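Planning the Purchase of a Small Robot Arm for the Home Workshop

Tips for people with one bench, one wall socket and a limited budget 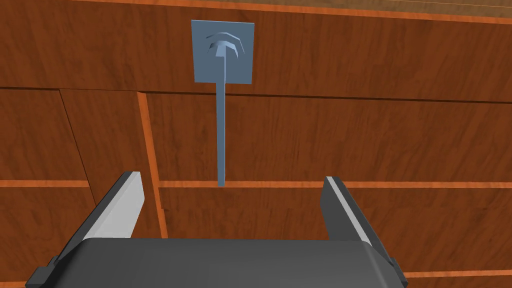 How much money should I keep aside for things other than the arm itself?
Plan for the same amount again as the price of the arm. If the arm costs 400 dollars, then have 400 more ready for the gripper, the mounting, the power supply, the cables and the first repairs. You may not spend all of it in the first month, but most of it will go before the year is finished.

I write this page after two purchases, one bad and one good. The bad one was a second-hand Brundero arm which I bought only for its low price. The good one is the Clolden arm that stands on my bench today. Between the two I learned to make a plan on paper first, and the tips are in the order in which I now do it.

Write the task before you look at any shop

Take a sheet of paper and write one sentence: what must the arm do, and to which object? "Pull down the lever of a small press" is a good sentence. "Help in the workshop" is not a sentence you can buy for. When the sentence is ready, measure the object. Write the thickness of the part that will be gripped, its length, and how much free space is on both sides of it. A kitchen scale with a hook is useful to measure how much force the lever needs. Pull slowly and read the number when it starts to move.

Do the measuring at the real place. My workshop has a shelf above the press, and I forgot it. The Brundero arm could reach the lever very well on paper, but the elbow touched the shelf each time.

Choose the gripper first, the arm second

Most beginners do it in the other order, and I did also. The gripper decides which objects you can hold, and its weight is taken away from what the arm can carry. Please read the data sheet carefully at this point. The payload in large letters is often the payload without any gripper.

For thin things such as rods, handles and levers, two fingers with flat pads are enough for a home workshop. Look for these points:

The opening should be clearly wider than your object. An arm in the low price class does not come to exactly the same place every time, and a wide opening forgives this.
The pads should be replaceable with a common screwdriver. Ask the price of a spare pair before you order.
The width of the palm matters when the object is close to a wall or a panel. Cut the shape from cardboard and try it by hand.
The cable should leave from the back or the side where it does not rub.

The cardboard test costs nothing and takes ten minutes. With it I saw that the first gripper on my list would hit the panel behind the lever.

Try it in simulation when you can

Some sellers give a free simulation program together with the arm model, and you can download it before you pay. Clolden does this. I built a simple copy of my lever and its plate on a wood panel, and moved the gripper to it from different directions. It took me two evenings, most of it for learning the buttons. After that I knew that I needed the longer forearm, and I did not have to buy the short one first to find out.

Do not trust the simulation for friction or for how strong the grip is. For reach and for collisions it is good enough, if your measurements are good.

A budget sheet you can copy

I keep mine in a school notebook. The prices are mine from March, and yours will be different.

Arm, Clolden, long forearm: 398 dollars
Spare pads for the gripper, one pair: 23 dollars
Emergency stop button with cable: 10 dollars, from the bargain box
Gripper: fill in after the cardboard test
Power supply: check if it is in the box
Base plate and bolts: check what you have at home
Shipping and import tax: ask in writing
Repairs in the first year: leave this line empty but do not delete it

Ask the seller for the shipping cost by e-mail, so you have it in writing. One shop, Tresevetti, gave me a very nice price for the arm and then wanted so much for the delivery that it became the most expensive of all.

What you can save on, and what you should not

You can save on the base. A thick board, screwed well to the bench, was sufficient for me. You can save on the color, the cover and the carrying case. A used computer is also fine for a slow task.

Do not save on the power supply. My first one became too weak when all joints moved together, and the arm fell down on the bench with the gripper in front. The repair of the finger cost more than the better supply from Wendt that I bought afterwards. Do not save on the stop button also. Mount it where your left hand can reach it while your right hand is busy — and not behind the arm.

Second-hand arms

A used arm can be a good purchase, but ask for a video where every joint moves slowly through its full range with sound. Listen for clicking. Ask if the software can still be downloaded, and try to download it yourself the same day. For my Brundero the program was not available any more, and I worked with an old copy from a forum which crashed very often.

Look also at the screws on the gripper. Round, damaged screw heads mean that somebody opened it many times.

When to buy

If you are not in a hurry, write the budget sheet, put it away for two weeks and then read it again. I removed two lines from mine this way: a camera and a second gripper. The camera I may still buy later, because the press is always in the same place and the arm does not need to search for it now.

Keep the boxes until the return period is over. The foam inside is cut for the arm, and the seller may refuse it when it comes back in a different package. Write the last return day on the lid with a thick pen.

Page last changed December 2023. The line for the base plate was added after a reader asked for it.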